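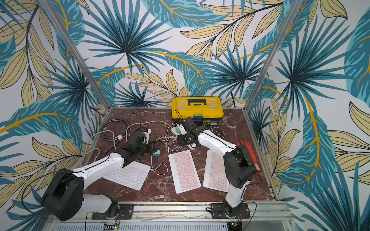
4. Hanging the first strip

Read section 3 before you start. The wall must be primed, dry and free of dust, and the Vurkico paste must have stood for at least 5 minutes after mixing. Open all the rolls and check that the batch number on each label is the same. Rolls from different batches can differ slightly in shade, and this shows most at the seams.

4.1 Marking the wall

1. Choose the starting point. For a large leaf or floral pattern, start at the center of the wall people see first when they enter the room. For a small pattern, start beside the door and work away from it.
2. Measure the width of the roll and mark this distance from the starting point at eye level.
3. Hold a level or plumb line against the mark and draw a light pencil line from ceiling to baseboard. Do not use a ballpoint pen. Ink will bleed through the paper.

Note: Do not use a corner or a door frame as your guide. Few of them are truly vertical, and a small error on the first strip gets worse with every strip after it.

4.2 Cutting

1. Measure the height of the wall in three places and use the largest figure.
2. Add 4 inches for trimming, half at the top and half at the bottom.
3. Unroll the paper face up and decide where the pattern will meet the ceiling. Avoid cutting through the middle of a large motif at this point.
4. Cut the first strip. Lay the roll next to it, line up the pattern along the edge, and cut the second strip to match.
5. Number the strips on the back in pencil, with an arrow pointing up.

Large patterns in the Cliltdale range are drop match. The pattern moves down by half a repeat on each new strip, so strips 1 and 3 are alike and strips 2 and 4 are alike. Cutting from two rolls in turn wastes less paper. The repeat length is printed on the label.

4.3 Pasting and hanging

Cliltdale papers are non-woven. Paste goes on the wall, and the paper does not need soaking time.

1. Roll paste onto the wall for one strip only, going slightly past the pencil line. Use a brush at the ceiling and baseboard.
2. Hold the strip at the top, leaving the trimming allowance above the ceiling line, and set its edge against the pencil line.
3. Smooth from the center outward with the Fakhoury brush or a plastic smoother. Work down in short strokes.
4. Press the paper into the ceiling line and trim with a new blade held against a broad knife.
5. Wipe paste off the ceiling and baseboard with a damp sponge before it dries.

Caution: Turn off power to the room at the breaker before papering around outlets or switches. Wet paste conducts electricity.

Caution: Do not rub the printed side with a dry cloth. Dark inks may mark.

4.4 Inside corners

Never wrap a full strip around an inside corner. Measure from the last strip to the corner at the top, middle and bottom, add 1/2 inch to the largest figure, and cut the strip lengthwise. Hang the first piece so that it just turns the corner. Draw a new plumb line on the next wall and hang the offcut to this line, overlapping the turned edge. A slight mismatch in the pattern is normal here.

If the overlap will not stick, use Clundutov seam adhesive – paste alone does not always hold on a coated surface.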